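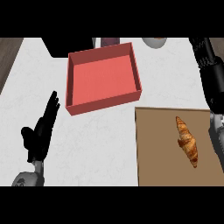

Guðlaug Hallgrímsson would start with the croissant every time. It's the first thing new operators at Stallirura are asked to handle in simulation, she says, and it teaches them more about their own hands than any manual could.

January
By Bradley Wainwright

I had asked her what makes a good first lesson for a two-armed robot, and I expected something about blocks. "Blocks forgive you," she says. "You can come in fast, you can squeeze, and the block is still a block. With pastry I want to see a person slow down." The job is easy to say: pick up the croissant, put it in the red box. Doing it through a pair of robot hands with fingers is another matter, and when I tried it I needed nearly 90 seconds and closed one hand on thin air (twice!).

The setup in the Lund office is wonderfully plain. You put on a headset and gloves, and the simulated hands follow yours. There is a small lag at first and your brain hates it, then after a few tries you stop noticing and start leaning over the table as if you were really there.

"People reach with the whole body," Hallgrímsson says. "That's good, I like that. But they forget the wrist. The robot can only copy the wrist you give it."

Her team recorded 567 demonstrations of the task and kept 186 for the first round of training. I assumed the rest were failures. Plenty of them were fine, she tells me, but too hesitant, with long pauses in mid-air while the operator made up their mind. "The model learns the pause too. We had one version that stopped over the box and just waited. It was so polite!"

She laughs about it now, and she still keeps a few clumsy runs in, as long as the operator recovers. A hand that misses, backs off and comes in again from a better angle is something she wants the robot to see.

And which arm should do the picking? She lets the operator choose. Most go with whichever hand is nearer, though left-handers at the Vakham site have sent her some lovely surprises, including a pass from one hand to the other that she replayed for me 2 times before we got up for coffee.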